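Placement Module, Second Report: Simulation Open Day at Wultell
Yichen Du, with notes borrowed from Daryna Marchuk

Our module handbook asks for a report on "one industrial visit, with reflection". My first choice was a biscuit factory, which was full, so in December I went to the open day at Wultell instead. They train robot arms in simulation there, and for one afternoon they let students stand behind the people doing it. I was promised a demonstration and a sandwich. The demonstration was very good.

There were 19 of us. We were met by Ilse Van Damme, who runs the simulation group and speaks quickly, and were taken to a room with a long desk, several monitors and no robots whatsoever. A boy from another course asked when we would be going down to see the machines. Ilse said we were looking at them.

The simulator is called Sirko. It holds a set of made-up homes, and a simulated robot is put into them to pick things up, carry them about and put them down somewhere sensible. Each go is called an episode. The group had planned 3,080 episodes for the current round and had 3,071 in the bag by the time we arrived, so the rest were kept back for us to watch. Daryna and I shared a monitor, with the view set to the robot's own.
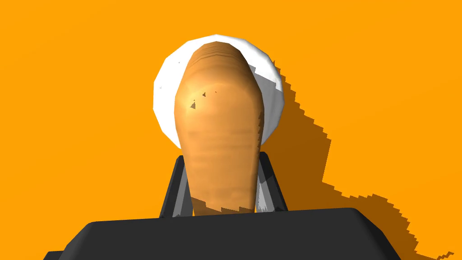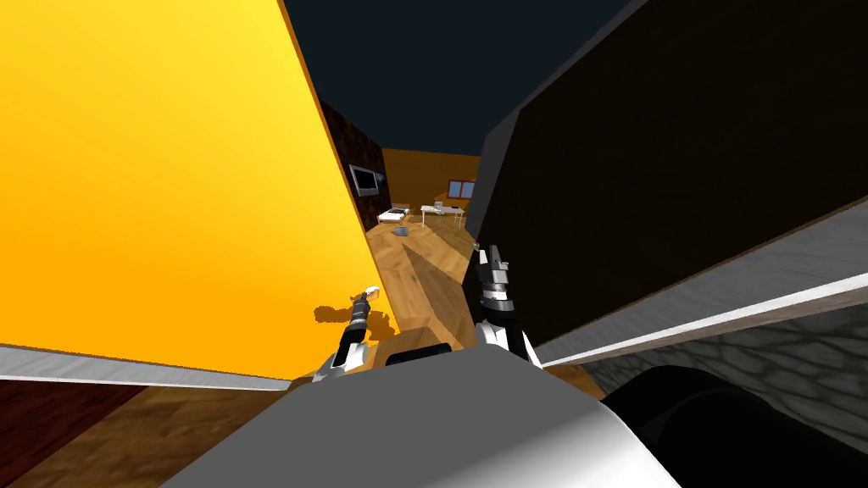
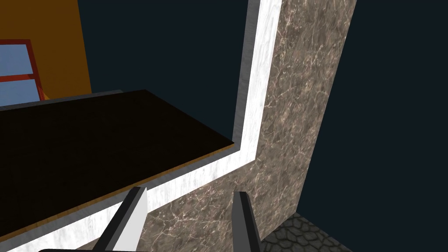 Stills from the simulator, all with the gripper in view.

I had expected the difficulty to lie in the grasping. According to Ilse, a good deal of it lies in looking. A person who can't see a table properly takes a step back without thinking about it, while a robot has to be taught that stepping back is something one might do. Pylyp Chornovol, who looks after the software that decides where the robot should go next (they call this part Plirkero, and I did not manage to find out why), told us that his worst weeks are spent on corners. His robot will plan a lovely path across an open floor and then get itself wedged beside a cupboard like somebody moving a sofa.

After the tea break we were allowed to drive. The controls were two handles and a pedal, and each of us had one turn. Daryna picked up her object at the first attempt and has mentioned it since. I spent most of my turn facing a wall. Kirsty Furnival, our tutor, declined to have a go on the grounds that she was marking us, which I thought was well played.

What I learned, in the order I wrote it down:

Failed episodes are kept. I had assumed they would be thrown away, but 515 of the ones recorded so far were failures and every one had been labelled with what went wrong. Pylyp said a dropped object with a good label is worth more to him than a tidy success. I intend to try this argument with my coursework.

The homes are simple on purpose. Plain colours and blocky shapes run quickly, and the group would sooner have many rough rooms than one beautiful one. Ilse admitted that the visitors always ask about the graphics.

Simulation is not free of housekeeping. I counted on there being none — no broken parts, no batteries — and then listened to twenty minutes on file naming.

My main criticism of the visit is that we never saw the step from the simulator to a real arm. That work is done by a partner firm, Rirkeo, at another site, and every question about it was answered with "you'd have to ask Rirkeo". I did write to them. They have sent me a brochure.

For the next report I would like to compare the way Sirko labels its failures with the method we were taught in the autumn, which has only three categories, one of them being "other". Pylyp has agreed to send the label list once it has been checked. Daryna wants to come too if there is driving.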